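Oral Health Assisting - Unit 9
Gum disease: notes for students

Gum disease starts with plaque, the soft film that builds up on teeth through the day. If it is left along the gum line it hardens into tartar, and a toothbrush will not remove tartar.

Gingivitis
The early stage. Gums look red or puffy and may bleed with brushing. Bone is not affected, and gums usually recover with good cleaning at home and a scale at the clinic.

Periodontitis
The later stage. The gum pulls away from the tooth and a pocket forms. Pockets are measured in millimetres with a probe at six points on each tooth. A healthy reading is 1 to 3 mm. Bone that has been lost does not grow back by itself, so treatment aims to stop further loss.

Record the readings on the Wedirico chart before the patient leaves the chair. Note bleeding points in red. Smoking and poorly controlled diabetes both raise the risk and should be checked at every visit - ask even if the answer is already on file. 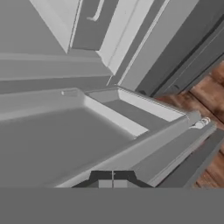
Advice for patients
Brush twice a day with a soft brush, angled toward the gum line. Clean between the teeth once a day with floss or small brushes. Some bleeding is common in the first week and is not a reason to stop. Patients who smoke should be offered a quit program.

Before next class
Read pages 30 to 35 of the Prondora workbook and fill in the blank chart at the back. Charts are due in December. Hand them in at the Fliminberg campus office, with your student number on the first page.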